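Elections > Local > Poll Site Checks

16/02/2024
By the Kekham Votes desk

I spent this morning going through the polling place checklist for the Kekham council election, and I'm posting my marked-up copy with all my grumbles left in. The old school hall on Drandura Street has 1000 registered voters on its list, so it's worth getting right!

1. Step-free entrance: OK. The ramp is fine, but the side gate sticks and you need a shoulder to open it (I did, anyway).

2. Route signs: FAIL. One arrow points straight at the parking lot. Please turn it around before the doors open.

3. Ballot box seals: OK. All 6 checked against the log, and every number matches. 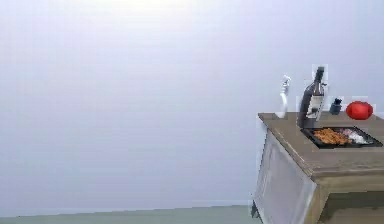 Category: Inside the hall

4. Voting booths: OK, with a comment. We have 13, and one wobbles if you lean on it to write. I folded some card under the leg, but I'd like it swapped.

5. Campaign material: FAIL. There was a stack of Tidisness Party flyers in the lobby, left over from a meeting. I've bagged them up. Same rule for everybody, so check again on the morning itself.

6. Emergency exits: OK. Both open from the inside, and the alarm panel shows green.

7. Voter list: PENDING. The Mets ward supplement has 353 late registrations and my copy stops at the letter R. I've called the county office twice and left a message – will update when I hear back.

Two fails and one pending, then. I'm going back with a screwdriver for that sign.

Recent items
- Mets ward boundary: which side of the street are you on?
- Absentee ballot deadlines in Kekham
- Tidisness Party names its council slate
- Drandura Street parking on election day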